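What happens in a court?

When two people fall out over something, they can usually sort it out by talking. Sometimes they can't. A court is a place where a person who has not taken sides listens to both of them and decides what the law says should happen.

This page is about the kind of court that deals with arguments between people, or between people and businesses. Lawyers call these civil cases. They are different from criminal cases, where someone is accused of breaking the criminal law, such as by stealing. You can't be sent to prison just for losing an ordinary civil case. You might have to pay money, or give something back, or stop doing something.

What do people argue about?

All sorts of things. A builder says he has not been paid. A family says the builder left the roof leaking. Someone buys a bicycle and the wheel comes off. Two neighbours both think the same strip of garden is theirs.

Most of the things in these cases are very ordinary. A whole case can be about a fence, a sofa or a box of cups.
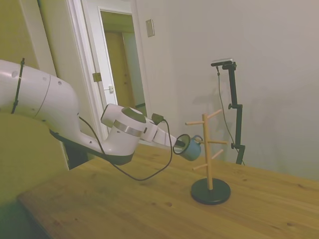

A blue mug held by its rim.

Let's follow a case

We will use a story to see how it works. The people and the towns are made to fit the story, but the steps are much like the real ones in England and Wales.

Mr Rankin has a café in the town of Greddale. He orders 96 mugs from a shop in Stodcombe and pays £182 for them. When he opens the boxes, 20 of the mugs are cracked. He asks for some of his money back. The shop says the mugs were fine when they left, so it must be the café's fault.

Mr Rankin and the shop write to each other for a while. Neither will change their mind.

Step one: the letter

Before going to court, Mr Rankin has to write to the shop and say clearly what he thinks went wrong and what he wants. He gives the shop time to answer. Judges expect people to try to settle things first. If somebody rushes straight to court without trying, the judge can be cross about it, and it may cost them money.

Step two: the claim

The letter does not work, so Mr Rankin fills in a form. It says who he is, who he is arguing with, what happened and how much money he is asking for. This is called making a claim. He pays the court a fee to start it.

Now the two sides have special names. Mr Rankin is the claimant, which means the person making the claim. The shop is the defendant, which means the one who has to answer it.

Step three: the defence

The court sends the claim to the shop. The shop must not ignore it. If it does, Mr Rankin may win without anybody hearing the shop's side at all.

The shop sends back its answer, which is called a defence. It says the mugs were packed properly and checked before they went.

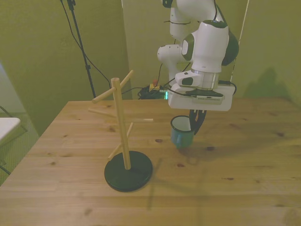 The court may also ask both sides to talk to a mediator. A mediator is a person who helps people reach an agreement. The mediator does not decide who is right. In lots of cases the argument stops at this point, when one side offers something the other side can accept. In our story they still can't agree, so there will be a hearing.

Step four: getting the evidence ready

Evidence is anything that helps to show what happened. It can be a thing, a letter, an email, a photograph, a receipt, or what a person remembers.

Mr Rankin has his receipt and his emails. He also has a note of the time the boxes arrived, and a written statement from the person who helped him open them. The shop has a packing list and a statement from the person who filled the boxes.

Each side has to show its evidence to the other side before the hearing. There are no surprises pulled out of a bag at the last minute, as there sometimes are on television. That way each side has a fair chance to think about what the other is going to say.

A person who gives evidence is called a witness. Witnesses should say only what they know. If a witness didn't see something, the right answer is "I didn't see it". If they have forgotten, they should say so.

Step five: the hearing

A hearing for a small claim like this one is often held in a plain room with a table. There may be no wigs and no gowns. There is no jury either. Just one judge listens to the case.

In our story the judge is called Judge Alistair Swanson. You would call him "Judge" when you spoke to him.

Judge Swanson asks Mr Rankin to explain his claim. Then he asks the shop to explain its defence. He asks questions when something isn't clear. Each side takes its turn, and you are not allowed to interrupt, even if you think the other person is wrong.
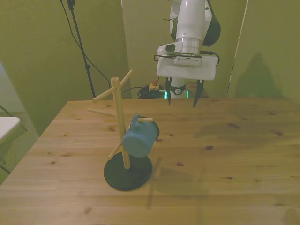 People can bring a lawyer to speak for them, but for small claims many people speak for themselves. The rules are kept simpler so that they can.

Step six: the decision

The judge has to decide which story is more likely to be true. He does not have to be completely certain. Lawyers call this "the balance of probabilities". Think of a pair of scales. If one side goes down even a little, that side has won the point.

Judge Swanson decides that the mugs were probably cracked before Mr Rankin opened the boxes. He says the shop must pay for the cracked ones. Mr Rankin had also asked for the price of the whole order, but the judge says no to that, as the other mugs could still be used. The decision is called a judgment.

Can you ask for another go?

Sometimes. This is called an appeal. You can't appeal just because you lost and feel fed up. You need a proper reason, such as the judge getting the law wrong, and you usually need permission.

Words to remember

Claimant: the person who starts the case.
Defendant: the person or business the case is against.
Evidence: things that help to show what happened.
Witness: a person who tells the court what they know.
Mediator: someone who helps two sides agree.
Judgment: the judge's decision.
Appeal: asking a higher judge to look at the decision.

Something to try

With a grown-up or a friend, make up an argument between the towns of Greddale and Zarkdale over who owns a footbridge. One of you is the claimant, one is the defendant, and a third person is the judge. Write down your evidence first and swap it before you begin.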